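동아리방 불이 꺼진 지 한참인데 잠이 안 와서 노트북을 켰다. 손목에 파스 붙이고 쓰는 글이라 오타가 좀 있어도 봐주시길 (아래쪽으로 갈수록 심해질 예정).

지난 글에 썼듯이 우리 로봇 동아리는 이번 학기에 과일 분류 과제를 하고 있다. 프로젝트 이름은 Flostum. 이름은 내가 지은 게 아니다. 나는 끝까지 '과일아 어디 가니'를 밀었는데 투표에서 처참하게 졌다... 아무튼 6월에 교내 발표가 있고, 그때까지 두 손가락 그리퍼로 과일을 집어서 종류별로 나눠 놓는 걸 보여줘야 한다. 로봇 팔은 학과 실험실에서 빌려 쓰기로 했는데 우리 차례가 아직 안 와서, 요즘은 사람이 손잡이 달린 그리퍼를 직접 들고 시범 데이터를 모으는 중이다.

목표는 시범 1000개. 처음 들었을 때는 솔직히 별거 아니라고 생각했다. 귤 하나 집었다 놓는 데 얼마나 걸린다고? 그런데 이게 한 개 한 개가 다 일이다. 시작 위치 잡고, 천천히 다가가고, 집고, 들고, 내려놓고, 손가락 벌리고, 뒤로 빠지고. 중간에 움찔하면 그건 버린다. 재채기해도 버린다. (나 봄 알레르기 있는 사람인데...) 오늘까지 쓸 만한 게 489개. 절반도 안 된다!!

처음엔 연구실처럼 깔끔하게 하자고 하얀 책상 위에서만 찍었다. 그랬더니 선배가 기록을 쭉 훑어보고는 배경이 다 똑같으면 나중에 조금만 다른 데 놓아도 헤맬 거라고 했다. 맞는 말이라 더 얄미웠다. 그래서 요즘은 바닥에 까는 천도 바꾸고 과일도 섞어 놓고 한다. 귤만 나란히 놓던 시절이 얼마나 편했는지 이제야 알겠다. 방울토마토가 옆에 끼어들면 손가락 넣을 틈부터 찾아야 하고, 초록색 동글동글한 애들까지 붙어 있으면 머릿속으로 테트리스를 한 판 해야 한다.
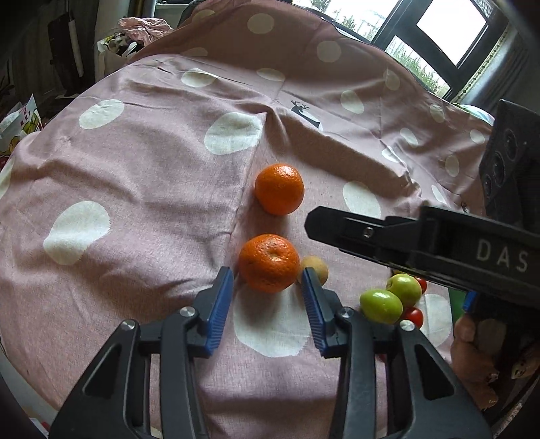
둘이 같이 할 때는 순서 정하는 게 제일 중요하다. 우리는 아직 왼쪽 사람 먼저, 오른쪽 사람 나중, 이렇게 단순하게 간다. 그런데 집중하다 보면 꼭 동시에 들어가서 그리퍼끼리 딱 부딪친다. 딱 소리가 나면 둘 다 "아, 미안" 하고 그 시범은 그대로 휴지통행이다. 나는 세 번 연속으로 부딪친 적도 있다. 상대는 웃고 나는 안 웃었다.

그리고 이건 내가 해보고 처음 안 건데, 그리퍼를 들면 사람이 갑자기 바보가 된다. 진짜로! 맨손이면 눈 감고도 집을 귤인데 손가락이 두 개로 줄어드니까 거리감이 완전히 사라진다. 너무 깊게 넣으면 바닥을 긁고, 얕게 넣으면 귤이 위로 뿅 튀어나간다. 첫날에 내 귤은 책상 밑까지 굴러갔다. 그 귤은 그날 내가 먹었다. 미안해서.

요령을 몇 개 적어두면 (다음 기수가 볼지도 모르니까) 일단 가운데를 노려야 한다. 눈으로 볼 때 제일 불룩한 데보다 살짝 아래쪽. 그다음 손잡이는 천천히, 정말 답답할 정도로 천천히 쥐어야 한다. 힘은 토마토가 제일 무섭다. 귤은 껍질이 좀 봐주는데 토마토는 안 봐준다. 터뜨린 개수는 비밀로 하겠다. 작은 과일은 한쪽 패드에 먼저 살짝 대고 나서 반대쪽을 닫으면 덜 도망간다. 이건 Fukuda 팀이 알려준 방법인데, 아, Fukuda 팀은 우리 동아리 안의 다른 조 이름이다. 조 이름을 왜 그렇게 지었는지는 그 조 사람들도 모른다. 우리 조는 Birnus다. 이것도 모른다.

중간에 데이터 정리도 한 번 했다. 원래 파일 수로는 1183개나 찍었길래 신나서 단톡방에 "우리 다 했는데요?" 하고 올렸다가 바로 혼났다. 열어보니까 시작만 눌러놓고 아무것도 안 한 것, 집다가 놓친 것, 누가 과자 먹는 소리만 길게 들어간 것... 하나씩 보면서 지우는데 오후가 통째로 날아갔다. 그중에 내 이름으로 된 불량이 61개였다. 불량률 얘기가 나오길래 슬쩍 화장실에 갔다.

그래도 정리하고 나서는 좀 나아졌다. 이제는 시범 하나가 끝날 때마다 그 자리에서 바로 좋음/버림을 표시한다. 표시하는 프로그램은 동기가 밤새 만든 건데 이름이 Bendedum이다. (우리 동아리 작명 센스 좀 누가 말려주세요.) 버튼 두 개밖에 없는 화면인데 이게 있고 없고가 하늘과 땅 차이다. 처음부터 이랬으면 내 오후가 살았을 텐데!

요 며칠은 귤을 제일 많이 연습했다. 색이 확 튀어서 어디 있는지 보기도 좋고, 손에 든 느낌도 제일 익숙해서 새로 들어온 1학년한테도 일단 귤부터 시킨다. 나도 컨디션 안 좋은 날은 귤부터 몇 번 하고 어려운 걸로 넘어간다. 일종의 준비운동이랄까. 양쪽 파란 패드 사이에 귤이 들어올 때 그 느낌이 은근히 중독성 있다. 인형뽑기를 끊었더니 이걸 하고 있네.
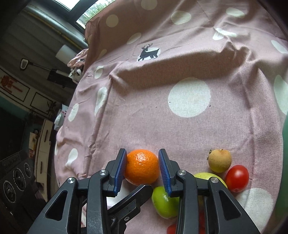
물방울무늬 천 위에서 귤 집는 중. 뒤에 사슴도 한 마리 있다.

다음 주부터는 초록색 애들이랑 노르스름한 작은 과일을 본격적으로 한다. 작은 건 각도가 조금만 틀어져도 패드 옆으로 쏙 빠져서 벌써 걱정이다. 선배 말로는 그런 어려운 시범이 섞여 있어야 모델이 배울 게 있다는데, 그 말을 하는 선배는 지난번에 귤만 하고 집에 갔다. 다 봤어요 선배.

학습은 일단 지금 있는 것만으로 작게 한번 돌려보기로 했다. 잘 될 거라는 기대는 별로 없고, 코드가 끝까지 돌아가기만 하면 그날은 치킨이다. 에러가 나면 치킨을 먹으면서 고치기로 했다. 어느 쪽이든 치킨이라 다들 찬성했다.

혹시 비슷한 과제 하는 다른 학교 분들 계시면 작은 과일 어떻게 집는지 댓글로 좀 알려주세요. 패드를 다른 걸로 바꿔 끼워본 분 얘기도 궁금해요. 저희는 지금 달린 걸로 계속 갈지 말지 아직 결정을 못 했거든요. 다음 글은 첫 학습 돌리고 나서 쓸게요. 파스 갈고 자러 갑니다.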